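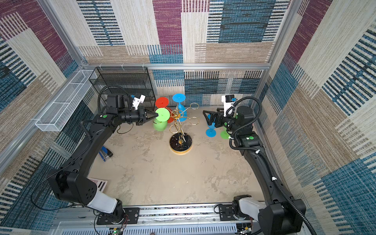 The robotics club at Skemstead has 13 members, a room with one good outlet, and a habit of telling visitors that household robots are nearly here. I spent an afternoon there and left less sure of it than when I walked in. The project is called Luker, and its task this term is to hang plastic wine glasses on a gold metal holder shaped like a tree. Five glasses, two black arms, curved gold branches with rings at the ends. A child of six could do it while talking about something else.

Magazine > Schools > Features

The students are smart and they work hard, and I don't want to be unkind to them. My quarrel is with the slide deck. It says the club has logged 261 practice runs and calls the results "promising." I asked what a promising run looks like. After some discussion I was told it meant that a glass had ended up on a ring at some point. Did it matter if a second glass got knocked over on the way? The deck doesn't say.

Wong Hall, where the club meets, paid for the parts out of a grant meant for "workforce readiness." I would like to know which workforce. The four seniors who built most of the setup can talk for an hour about cable routing and wrist cameras, and that hour was the best part of my visit. They were much more careful than their own brochure. One of them told me the lighting matters more than the code, and that clear glasses are off the table for now.

In July they take Luker to the Mornonis meet, where teams get 160 seconds per attempt and the judges choose where the glasses start. I plan to go. I'll be watching the second attempt, after somebody has moved the tree.

4 comments | Posted May 13, 2022

Back to top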